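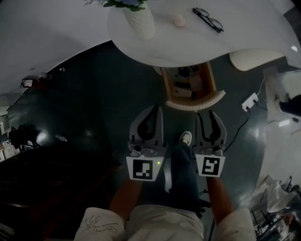 This site uses cookies to keep you logged in to the list archive. Accept / Manage settings

Subject: Re: [handheld-grippers] Anyone tried the Dremum pair?

On 5th July a list member wrote:

> Hi all,
>
> We're a tiny outfit and we want to start collecting our own
> demonstrations for household tidying (picking things up off tables and
> chairs, putting them somewhere else, nothing fancy). I've been looking
> at the Dremum two-hand kit because it's the only one in our range that
> comes as a matched pair. The Briem looks nicer but you buy each hand
> separately and the waiting list is long.
>
> Three things I can't tell from the product page:
>
> 1. Are they comfortable for more than a few minutes?
> 2. Do the tags stay in view when you reach low, like onto a chair seat?
> 3. Is the pad rubber any good on slippery stuff?
>
> Also, is the paid setup service worth it or can two reasonably handy
> people manage without?
>
> Thanks in advance!

Hi there, and welcome to the list!

I've had a Dremum pair since last September and I've used it a lot, so let me have a go at these. I paid for mine, by the way, full price, and I have no deal with them (I wish).

Comfort first. They're fine. They're lighter than they look in the store photos, and the grip is shaped so your wrist stays pretty straight, which I didn't appreciate until I borrowed somebody's older Bodberg set and had a sore thumb by lunch. With the Dremum I do 25 minutes on, then put them down and go through what I recorded, then another 25. You could go longer. I just get sloppy when I do, and sloppy recordings cost me more time later than the break does. If you have small hands, ask them for the short trigger insert when you order! It's free but it isn't in the box unless you ask, and mailing one out separately took them 16 days in my case.

Tags in view: this is the one I'd think hardest about. Each hand has its square tag mounted right behind the jaws, and as long as you're working on a tabletop with your elbows in, the head camera sees both of them all the time. Chair seats are harder. What happens is you lean in, your own head tips down, and one hand drifts under the table edge, and there goes that tag. My fix is boring. I step back half a pace, put one foot forward, and bend from the hips so both hands stay out in front of me where the camera can get them. After a week you do it without thinking. The software will also fill in short gaps, and it does that well, but it gave me some very odd paths when a tag was gone for longer, so I throw those takes away.

The other thing with tags is light. I have a shiny dark floor and the bright patches on it used to drive me crazy, because I assumed they were washing out the camera. They do a little. What helped most was turning off the auto exposure, and that setting is hiding under "Session" instead of "Camera" for reasons known only to Dremum. Set it once on something white and leave it alone.

Pads. Black rubber on the inside of each jaw, light gray plastic for the rest. I like them on most things. Folded eyeglasses, yes, no trouble at all if you come in from the side and don't squeeze. A cardboard box, yes. Small round things, mostly yes, but a glossy tabletop is your enemy there, as they scoot away when the first pad touches. Close both sides evenly and go slowly. Glazed or smooth pottery I'd call so-so. I don't lift a vase with one hand any more, I'll leave it at that. Anything with texture on the outside is much easier. The pads do wear, mine got shiny near the tips and I swapped them at 358 recorded takes, and the new ones felt like a different product. A spare set comes with the kit. Don't do what I did and put the spares somewhere clever.

Cables! You didn't ask but you should. The hands themselves are easy enough, it's everything else. By the time you've got power going to whatever you've got going, there's a strip on the floor and cords heading off in all directions, and you're walking around with your eyes on a table. I keep meaning to run mine along the wall. Please be better than me. At a minimum buy a longer lead than you think you need, because the standard one makes you choose between reaching the table and reaching the outlet.

Clothes, while I'm giving advice you didn't ask for: wear sleeves that stay put. A floppy cuff will slide over a tag just when you're doing the good bit. Jeans and sneakers are fine, this isn't a lab.

Now the setup service. I did book it, and I have mixed feelings. They do it by video call, and the person I got was lovely and patient and knew the kit inside out. We did calibration for both hands, then a few practice grasps, and then they checked my files while I waited. If you've never done this kind of recording, I'd say pay for it, as it'll save you a weekend. If one of you has used any tag-based tracking before, skip it. The written guide is decent as long as you get the newer one (the PDF on the memory stick in my box was the old version and had the left and right tags swapped, which was a fun afternoon). Your two tags have different patterns, so just check that the software calls left left and right right before you record anything you care about. The little green light on the hand tells you it's awake and nothing more, so don't read a good calibration into it.

As for Briem, I tried one hand at the Tranatthorpe meetup and it is nicer, no argument. Smoother jaw, better trigger, very quiet. But for two-handed work I'd still want a pair that were calibrated together, and I don't want to wait. If somebody on here has run two Briems side by side, please speak up, I'd love to know how the timing between them holds together. Bodberg I'd pass on unless it's very cheap. Good metal parts, horrible grip.

A couple of gripes so you don't think I'm on the payroll. The carry case is too small once the spare pads and charger are in it. The app forgets my folder name each time it updates. And support answers fast on the first email and then slowly on the second one, every single time, so put all your questions in the first one.

If it helps, I can send you my checklist and a batch of 63 takes, raw, good and bad together, so you can see what the files look like before you spend any money. They're mostly table and chair stuff, so pretty close to what you want to do. Write me off list and tell me where to put them, it's too big for an attachment.

Oh, and start with a messy room. I spent my first month clearing everything out of the way before recording, and then had to go back and do it all over with normal clutter in view.

Good luck, and tell us what you end up buying!

Archive page last updated: 5 hours ago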